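Camenley Diary Set -- README

last edit Oct 30, 2018, mostly by Hanneke Kramer
ask Jelle De Graaf before you change folder names, please

What this is: personal blog posts, school year and home life, written by people who teach. Posts were given to us by the bloggers themselves. Text plus whatever pictures went with it. Used for reading tests and for Lemma, our tagger. 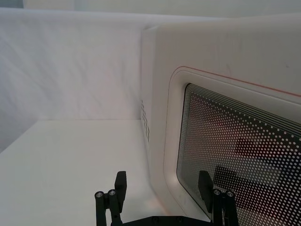
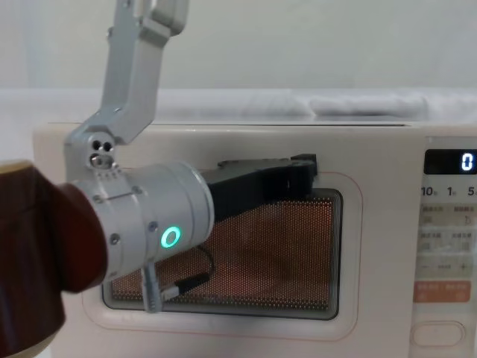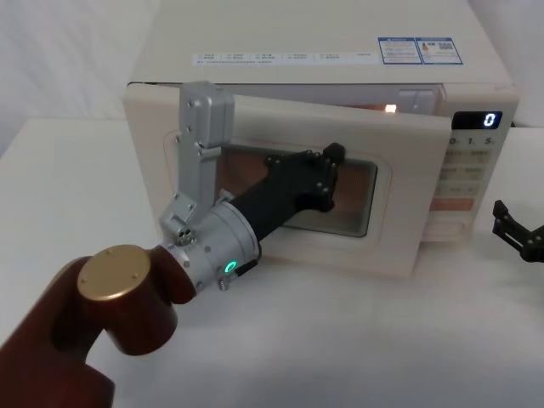
All three: a microwave-like appliance.

What's in the folder

posts/ -- one text file per post, 950 in all
bloggers.txt -- 18 lines, one per blogger, pen name only
pics/ -- pictures, numbered to match the post
notes/ -- Tineke's reading notes, messy, still useful
old/ -- ignore. Will go away once Dae-han Min has checked it against posts/

File names are blogger number, then post number. No dates in the names, we tried that and it got ugly because half the blogs show the date it was edited and not the date it was posted.

Where the posts came from

Two blog hosts, Desudau and Ilutau. Desudau gave us a clean export. Ilutau did not, so those were saved page by page and the sidebars cut off by hand (thank you Leen Khoury). Some sidebar bits got left in. If a post ends with a blog roll or a list of months, thats why. Send the file number and we'll trim it.

Every blogger signed the form. Two asked us to drop posts that talk about their own kids, done in May. One more wants to read hers over before anyone quotes from it -- blogger 2, see bloggers.txt. Do not put her posts on slides.

What people write about

First week back nerves. Bulletin boards. Lots of coffee. Weekend stuff, trips, what they cooked, what broke in the kitchen. Moving classrooms. Grading on the couch. A run of posts about knitting from blogger 30 -- sorry, typo in the old list, there is no blogger 30, it's blogger 18. Fixed in bloggers.txt but not in notes/ yet.

Not much about pay or parents. A few said up front they keep that off the blog, so don't read anything into it being missing.

Cleaning

Names of students cut to a first letter. School names swapped for SCHOOL. Town names left in when it's a vacation, swapped for TOWN when it's where they live. Tineke Maes made the call on the odd ones and wrote down which, see notes/.
Rows of dots left as is. Same for all caps and smileys. Please don't "fix" spelling, we want it how they wrote it.
Comments under posts are not in here. Commenters never signed anything.
Giveaway posts taken out. Recipe posts kept if there is any diary in them at all.

Tags

Each post has one mood tag and one topic tag on the first line. Lemma guessed, then a person looked. The mood tags are so-so. Dae-han and Leen read the same 30 posts and argued over "tired" versus "fine" most of the time. Topic tags are better. "home" is too wide, covers everthing from laundry to a new roof.

Known problems

- post 950 is cut short, blogger took the original down
- curly quotes came out as question marks in some Ilutau posts
- sunday night posts tagged "school" when they should be "home", or the other way, depends who you ask

Using it

Fine for class work and for your own tests. Not for ads, not for anything that tries to work out who a blogger is. If you quote, pen name and post number, keep it short.

Next up: redo the quotes, split the "home" tag, finish checking old/. Jelle has the list.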